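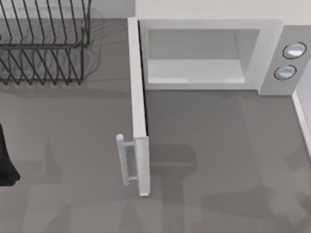
Simulated kitchen counter: dish rack, microwave with the door open, and the shadows of both arms.

About Tumia

Tumia is a small company that tests whether machines can do ordinary chores. We do not build robots and we do not sell them. People who are thinking of buying or building one come to us with a question, for example "can it load a microwave?" or "can it pack this shelf before the shop opens?", and we try to give them an answer which they can use.

The company was started by Lorena Farías and Amândio Prata. Lorena had worked for many years in the kitchens of a catering firm, first washing up and later planning the shifts. Amândio wrote software for packing lines. They met when Amândio came to her kitchen with a machine that was supposed to empty the dish racks. The machine emptied one rack during the morning, and by then Lorena had emptied all the others. They had lunch together and argued about why it was so slow. Tumia grew out of this argument, and in some way the argument is still going on.

Can machines do the chores yet?

This is the question we hear most, from customers and also from our families. Our short answer is: some of them, in some places, if a person stays near.

Moving one known object from one known spot to another is mostly solved. Wiping a flat surface is close. Opening a door with a good solid handle, like the bar on an oven or a microwave, goes well on most days, but closing it again can be harder than you would think, as the arm must first get out of the way of the door. Folding clothes is possible but slow. Putting away the shopping is difficult, and doing it in a kitchen which the machine has not met before is still more difficult.

We are often asked why a robot can weld a car and cannot tidy a kitchen. On the car line everything has been arranged for the robot. In a kitchen everything has been arranged for a person, and then another person has moved it.

How we work

Each test starts in simulation. We draw the counter, the appliances and the objects in the computer, put two arms there, and let the control software try the chore. In our programme called Wito each chore is tried 2000 times before we say anything about it. The lamp moves, the objects turn a little, the counter becomes lighter or darker. A method that works only when the light comes from the left is found out quickly in this way.

Shadows have taught us a lot. The arms throw large soft shadows on the counter and on the wall, and in our first year we left them out because the pictures looked cleaner. Then we took the same software to a real counter under a kitchen lamp, and it hesitated every time its own shadow passed over the thing it wanted to pick up. Now the shadows stay in.

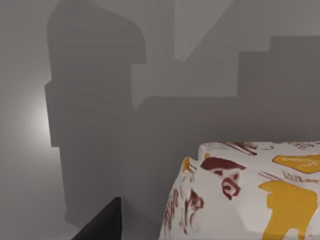 Picture: Tumia, simulated close view of a wrapped package and gripper fingertip.

Packages are the second thing that takes our time. A soft, rounded packet with a printed wrapper is easy for a child to pick up. For a gripper there are many questions: where the packet is widest, how hard it may be pressed, which of the lines are print and which are the real edge. When the view is very close, as it must be in the last moment before the grip, most of the packet is outside the picture and the software has to remember the rest. We have a collection of 123 household and shop objects which we use in simulation, and the soft ones are at the bottom of the results in every report.

After simulation comes the real room. We have a test kitchen and, next to it, a stretch of shop shelving with a packing bench. Here each chore is tried 400 times, with a person sitting beside it who writes down what happened in plain words. "Dropped" and "put down in the wrong place" are different results for us. "Finished, but I would not want it in my home" is also a result, and Lorena insists that it has its own column.

What we have learned on the shop floor

The shop floor is a little kinder to machines than the home. The boxes come in known sizes and there is somebody whose job it is to keep the aisle free. Our longest project was with Gallardo, a family wholesaler of dry goods, who wanted to know if two arms could fill mixed boxes during the night. After the trial our advice was to let the arms take the cartons and tins, and leave the bags and soft packets to the morning staff. They followed this advice. The morning staff asked us for one change – the boxes should be left with the open side towards the bench – and it saved them more time than anything we had planned ourselves.

With Wesov, who make kitchen furniture, we looked at the question from the other side. They asked which handles, shelves and racks a machine can use without the kitchen becoming ugly or unpleasant for people. A handle that stands away from the door helps very much. So does a free piece of counter in front of the appliance, where a thing can be put down for a moment. Cooks have asked for both for a long time.

The people

Lorena Farías leads the test kitchen and has the last word on whether a chore counts as done. Amândio Prata is responsible for the simulation. Valentina Toledo joined in May and writes our reports; before this she taught physics at a secondary school, and it is thanks to her that the reports have become shorter. Cristóbal Herrera repairs the grippers and makes new fingertips for them. Lautaro Valdebenito looks after the customers and answers the telephone, also in the lunch break.

Who pays for us

Customers pay for the tests and we publish the method of each one. We do not take a share in the companies whose machines we test. If a result is bad the customer gets it first, and has time to repeat the test once with us before the report is closed.

Visits

We are glad to receive visitors in the test kitchen, in small groups and by agreement. School classes are welcome too. Please write to Lautaro and tell him which chore you would like to see, and he will answer with what we can show at the moment. Ironing is not on the list yet.

Page last changed 18 December 2021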